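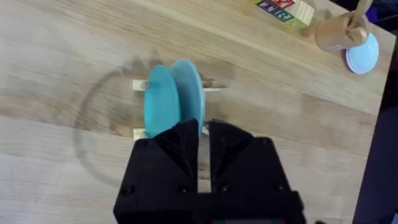

Daryna Nazarenko asked whether the fiber in a meal has to be weighed to the gram, or whether reading the label and writing the number down is enough. For the purposes of a home record, the label is enough.

How to Keep a Seven-Day Fiber Record

The record described on this page is used by the Nelley Nutrition Service before a first appointment. It covers 7 consecutive days. Patients who have been given a special diet by a physician should follow that diet during the record and should not change it to improve the results.

What you will need

A notebook or the printed Nelley record sheet
A kitchen scale or a set of measuring cups
The packaging of any food you eat during the week

Step 1. Set up the page

Draw five columns: time, food, amount, fiber in grams, and notes. Use a new page for each day. Write the time as you eat, such as 7:40 a.m., and do not fill in the day from memory in the evening. Snacks and drinks are entered on their own lines.

Step 2. Record the amount

Enter the amount you ate, not the amount you served. If you leave a third of a bowl of lentils, write down two thirds. Measure cooked foods after cooking, and write "cooked" or "dry" next to every grain, bean, or pasta. A cup of dry oats and a cup of cooked oats are very different entries.
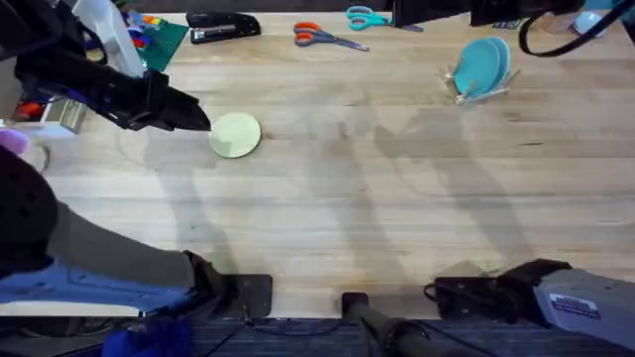

A coaster or small plate on a light wooden tabletop.

Step 3. Find the fiber value

On packaged foods, use the line marked "Dietary Fiber." Check the serving size at the top of the label and adjust if you ate more or less than one serving. For fresh foods, use the table in the Ackah handbook, which lists 1,531 items by weight. Foods missing from the table should be entered with a dash. Please do not guess.

Supplements are recorded in the notes column with the product name and dose. They are not added to the daily total.

Step 4. Add up each day

Total the fiber column before going to bed. A sample day from the handbook:

Breakfast: 5 g
Lunch: 6 g
Dinner: 5 g
Snacks: 2 g
Total: 18 g

Days on which you were ill or traveling should be marked, but keep recording. Partial days count toward the record if at least two meals are entered.

Step 5. Return the record

Hand in all pages at the front desk or mail them to the Nelley office, Room 197. Records received less than three working days before an appointment may not be reviewed in time.

If you have severe stomach pain, bleeding, or sudden weight loss, stop the record and contact your physician.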